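Spent the evening sorting out the cups at the Uterbridge studio. A short thread.
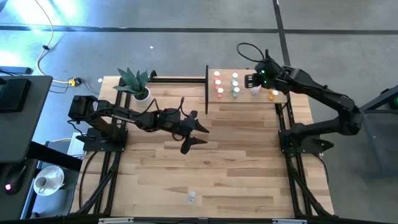

The narrow shelf board is 12 inches deep and it's staying. Small cups only. The mugs go back in the cabinet.

Red in one column, teal in the next, 3 of each, front to back. The odd ones go toward the right end: clear, orange-yellow, white.

I tried mixing the colors in August and didn't like it.

Butcher block gets oil next week. I use the Rekari one. Knots soak up more than the rest, so I go over those twice.

Plant stays in the corner in the white pot. Spiky leaves, needs very little water.

Still looking for one more clear cup. Skunent has been out of them since summer.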